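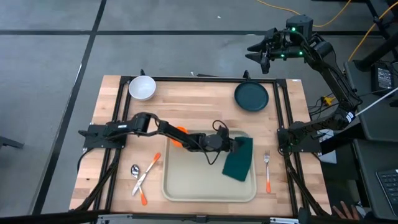

Þórey Arnardóttir wrote in to say that a tray with a cloth napkin on it is a hotel, and a tray with kitchen roll on it is an illness. She also said that the napkin goes down before anything else, because once the plate's in place you'll decide there isn't room and go without. I have been thinking about this more than is good for me.

She was replying to my last post, the one about giving up on the dining table in the evenings, which seems to have touched a nerve with people who own dining tables. I stand by it. Ours is for post, a jigsaw of Wragg harbour that I've been told I'm not allowed to break up, and a sewing machine under a tea towel. Supper happens on trays. It has done since about the time we got the Zurkier sofa, which is so low that eating off your knees on it is like rowing.

So, laying a tray. My mother could do it in the time it took the egg to boil. I do it like someone packing for a flight. First I get out more crockery than anyone needs, the bowl and the green plate and whatever else was at the front of the cupboard, and stand it all round the edge in case supper turns out to be soup. Then I go off the bowl. Bowls on trays are for people with flat laps and steady natures. A plate with a bit of a rim will forgive you a certain amount of gravy, and a bowl will be perfectly level right up until you sit down.

The napkin I have changed my mind about. I used to roll it, then for a short and pretentious time I did a fan. Now it's a plain fold, laid lengthways down the right-hand side, and the knife goes on top to hold it still. Dark green, because it's going to get curry on it and I would like us both to be able to pretend otherwise. I bought a set of them at Hostow market from a man who swore they wouldn't crease. They crease if you look at them. You can iron them (I have seen it done), or you can do what I do and smooth them with the side of your hand while thinking about something else.

The cup goes top left, and I know. Everybody has written to me about the cup. It ought to be top right, where a right-handed person can reach it without putting a sleeve through the potatoes. But the arm of the sofa is on the right and so is my elbow, and I've lost more tea that way than I care to go into. Top left, handle outwards, and you learn to drink with the other hand. It takes a week or so and it makes you feel quite continental.

Which leaves the cutlery, and this is where a tray starts to run out of tray.

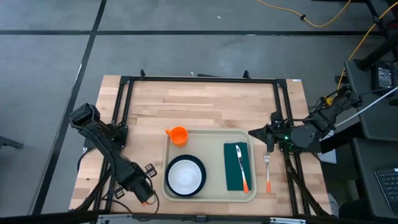
The fork is always the last thing on and there's never anywhere for it to go. If you're being proper it belongs on the left of the plate, but on a tray the left of the plate is the edge, and the edge is a cliff. Put it on the napkin next to the knife and the two of them slide about and sound like a very small sword fight all the way down the hall. Across the plate looks as if you've already finished. I have carried a fork in my dressing-gown pocket before now, and I've carried one in my teeth, and I've sat down with everything just so and had to get up again because it was still lying on the worktop exactly where I'd put it so that I wouldn't forget.

The answer, according to the Trastis catalogue, is a bigger tray. They do one with a raised compartment for cutlery and little fold-down legs, and it weighs about the same as a spaniel. I sent off for it in the spring. The legs folded down beautifully. Then they folded back up, during a shepherd's pie, and that tray now lives under the spider plant.

I've gone back to the ordinary sort, rounded corners, a lip all the way round, wipes clean. The lip is the important bit. A tray with no lip is a placemat with ambitions, and I say that as someone who once chased 400 grams of peas across a landing.

A few things people asked after last time. No, I don't use the rubbery non-slip mats, they smell of swimming pool. Yes, pudding gets its own trip. Pepper stays in the kitchen and you put it on before you leave, like a coat. And to the reader who wanted to know what the other one in this house thinks of all this: he eats standing up by the fridge, and has asked me to say that he's never dropped a fork in his life. I found one behind the bread bin on my way to bed.

Next time, if I can face it, egg cups.

Posted in June, 9.40 pm, by Maureen

Contact | © The Low Sofa | Back to top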